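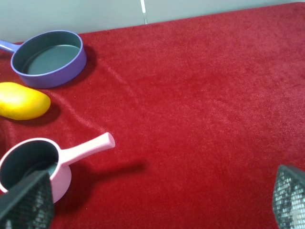
Sicht der Handgelenkkamera: lila Pfanne, gelbe Mango und rosa Stieltopf auf rotem Tuch.

Start | Anleitungen | Wahrnehmung | Planung | Archiv

Zwei Kameras, eine Objektliste: Detektionen mit Pisine zusammenführen

Lesezeit: 6 Minuten

Irgendwann hat man zwei Kameras am Arbeitsplatz und freut sich. Die feste sieht den ganzen Tisch, die am Handgelenk sieht das, was gleich gegriffen werden soll. Danach hat man zwei Objektlisten, und die Freude lässt nach. In der einen steht eine Mango, in der anderen eine Kartoffel, beide mit beachtlicher Zuversicht, und der Planer möchte bitte wissen, um welche er herumfahren soll.

Diese Anleitung baut aus beiden Listen eine. Vorausgesetzt werden ein laufendes Pisine, ein Detektor eurer Wahl, der Masken ausgibt, und eine Hand-Auge-Kalibrierung, der ihr wenigstens an guten Tagen vertraut. Wer noch keine hat, macht zuerst die mit Cinside und kommt dann wieder. Wir warten.

Schritt 1: Zeitstempel in Ordnung bringen

Bevor irgendetwas geometrisch verglichen wird, müssen beide Bilder zur selben Uhr gehören. Die feste Kamera hat es leicht, sie steht. Das Handgelenk fährt, und jede Verzögerung im Treiber landet als Versatz auf dem Tisch. Bei uns waren es 42 Millisekunden, verteilt auf USB, Puffer und eine Zeile Code, die jemand mit »TODO: später« kommentiert hatte.

Den Versatz messt ihr so: Arm langsam hin- und herfahren lassen, einen gut erkennbaren Punkt auf dem Tisch verfolgen, die Spur mit der Gelenkposition korrelieren. Der Wert kommt in die Konfiguration:

cameras.wrist.latency_ms = 42
cameras.fixed.latency_ms = 0
sync.mode = interpolate

Die Null bei der festen Kamera ist gelogen, schadet aber nur bei bewegten Objekten. Solange das Spielzeuggeschirr liegen bleibt, darf sie stehen. Wichtig ist die dritte Zeile. Mit sync.mode = latest nimmt Pisine einfach die letzte bekannte Armpose, und dann springen die Objekte bei jeder Beschleunigung ein Stück zur Seite, als wäre ihnen der Greifer unangenehm.

Schritt 2: Die eigenen Finger ausblenden

Die Finger ragen im Handgelenkbild unten links und unten rechts herein, und der linke verdeckt gern mal ein Stück von dem, was er greifen soll. Oben ist es der rosa Topf. Ohne Maske liefert der Detektor dort früher oder später ein dunkles, gitterartiges Objekt, das dem Arm überallhin folgt und vom Planer gewissenhaft als Hindernis geführt wird. Der Arm bewegt sich dann gar nicht mehr. Sicher ist das immerhin.

Zeichnet für die geöffnete und die geschlossene Stellung je eine Maske und lasst Pisine dazwischen überblenden:

mask.wrist.open = finger_offen.png
mask.wrist.closed = finger_zu.png
mask.blend_by = gripper_width

Die Masken dürfen großzügig sein. Ein paar verlorene Pixel am Topfrand fallen weniger auf als ein halber Finger, der sich als Küchengerät ausgibt.

Noch ein Punkt zu angeschnittenen Objekten: Alles, was den Bildrand oder die Fingermaske berührt, bekommt das Flag partial. Für solche Objekte ist der Schwerpunkt der Maske wertlos. Von einer Pfanne, die halb aus dem Bild hängt, kennt die Handgelenkkamera die Mitte schlicht nicht, sie rechnet aber gern eine aus. Setzt

fusion.partial_centroid = ignore

und lasst in diesen Fällen die feste Kamera über die Position entscheiden.

Schritt 3: Beide Listen in Tischkoordinaten umrechnen

Projiziert die Masken auf die Tischebene. Für flache Dinge genügt das. Bei allem mit Höhe wandert der Umriss von der Kamera weg, und zwar in jeder Kamera in eine andere Richtung. Hidayah Siregar hat dafür in Ternadden einen kleinen Korrekturschritt geschrieben, der eine Höhe pro Klasse annimmt und den Fußpunkt zurückschiebt. Elegant ist er nicht, er läuft seit September ohne Änderung, und das können hier wenige Module von sich behaupten.

Die Höhentabelle ist eine Textdatei mit Klassenname und Millimetern. Fehlt eine Klasse, gilt null. Wer sich wundert, warum der Greifer einen Becher zuverlässig daneben anfährt, schaut bitte dort nach, bevor er die Kalibrierung neu macht. Ich habe die Kalibrierung zweimal neu gemacht.

Schritt 4: Zuordnen

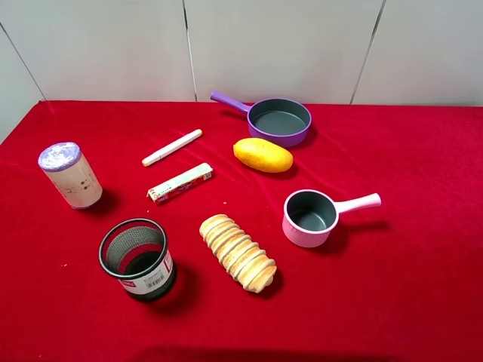
Die Zuordnung selbst ist ein gewöhnliches Kostenproblem: Abstand der Fußpunkte, Überlappung der projizierten Masken, Ähnlichkeit der Klassen, alles gewichtet, danach die ungarische Methode. Der Ärger steckt in den Gewichten. Nehmt den weißen Stift und die kleine Schachtel darunter, die beinahe parallel liegen: Mit reinem Abstand und einem großzügigen Radius tauschen die beiden gelegentlich die Identität, und erst der Maskenterm hält sie auseinander. Beim schwarzen Netzbecher ist es umgekehrt. Durch die Wände schimmert das rote Tuch, eine farbbasierte Maske bekommt dort leicht Löcher, und man ist froh um den Fußpunkt.

Unsere Startwerte:

match.w_distance = 1.0
match.w_overlap = 2.0
match.w_class = 0.3
match.max_distance_mm = 100

Das niedrige Klassengewicht ist Absicht. Das gelbe ovale Ding ist je nach Blickwinkel Mango oder Kartoffel, und beide Detektoren verteidigen ihre Ansicht. Wer hier auf Übereinstimmung besteht, hat hinterher zwei Objekte am selben Ort und einen Planer, der um Obst und Gemüse gleichzeitig trauert. Lieber zuerst nach Lage zuordnen und den Namen später klären — per Mehrheit über mehrere Bilder, wobei Detektionen mit partial nur halb zählen.

Die Pfanne und der Stieltopf haben noch eine eigene Tücke, den Stiel. Er zieht den Maskenschwerpunkt aus dem Gefäß heraus. Für die Zuordnung ist das egal, solange beide Kameras den ganzen Stiel sehen. Sieht eine nur den Stummel, verschieben sich die Schwerpunkte gegeneinander. In Ternadden gibt es dafür anchor = body, das den größten einbeschriebenen Kreis benutzt. Schaltet es für alles mit Griff ein.

Schritt 5: Schatten aussortieren

Roter Samt ist als Untergrund dankbarer, als er aussieht. Schwierig werden die Stellen, an denen er ins Dunkelrote kippt: Falten, Schattenkanten, der Streifen neben einem Topfstiel. Ein Schattenfleck taucht oft nur in einer Kamera als Objekt auf. Verlangt deshalb eine Bestätigung durch beide Ansichten, aber nur dort, wo auch beide hinsehen:

fusion.require_both = in_shared_view

Mit require_both = always verschwindet alles, was gerade außerhalb des Handgelenkbilds liegt. Der Tisch ist dann laut Software frei, und der Arm fährt entsprechend beschwingt.

Schritt 6: Gegen eine Aufzeichnung prüfen

Bitte nicht am laufenden Arm abstimmen. Melati Chin hat eine Testsequenz mit 1.583 Bildpaaren von Hand beschriftet und seither eine klare Meinung zu Kameraruckeln. Der Aufruf sieht so aus:

pisine replay wattimena_tisch --config fusion.cfg --report ids

Im Bericht interessiert zuerst die Spalte id_switches. Steigt sie beim Anfahren des Arms, stimmt die Latenz nicht, zurück zu Schritt 1. Steigt sie im Stillstand, sind es die Gewichte. Steht überall null, prüft mit pisine info, ob die Handgelenkkamera überhaupt aufgezeichnet wurde.

Die fertige fusion.cfg liegt im Verzeichnis beispiele/zwei_kameras. Die Masken darin passen zu unseren Fingern, eure müsst ihr selbst zeichnen.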